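From: Adom Nutsugah
To: floor-staff list
Subject: Re: Packing stations and the August changeover

On the staff list, a member of the Cedia team wrote:

> We have read the notice twice and still do not know what
> happens to the people at stations 1 to 7. Will they be asked
> to reapply for their own jobs? And who answers for a stoppage
> once the arms are running?

Colleagues,

Thank you for these questions, which several of you have also raised with your supervisors.

The Torby arms will take over carton placement at seven stations, beginning with the late shift in August. All 142 permanent positions at the Atard site remain in the staffing plan. Employees now assigned to those stations will move to inspection, replenishment or cell operation – no one will be required to reapply. Pay grades are unchanged during the training period, and preferences should be given to your shift lead in writing.

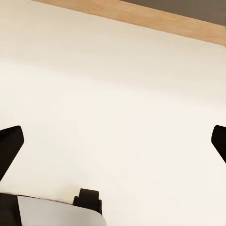
Who is responsible when an arm stops during a shift?

The cell operator pauses the station and calls the maintenance desk, and the stoppage is recorded against the equipment. It does not count toward any employee's individual rate.

The individual rate itself is under review. The present target was written for manual packing and will not be applied at the changed stations. A replacement will be discussed with staff representatives before it takes effect.

Training is held in the Appiah room during paid hours. There are 89 places in the first round, and those now working at the affected stations will be placed first. Requests for a different shift should reach me before the August roster is posted.

Adom Nutsugah
Operations, Atard site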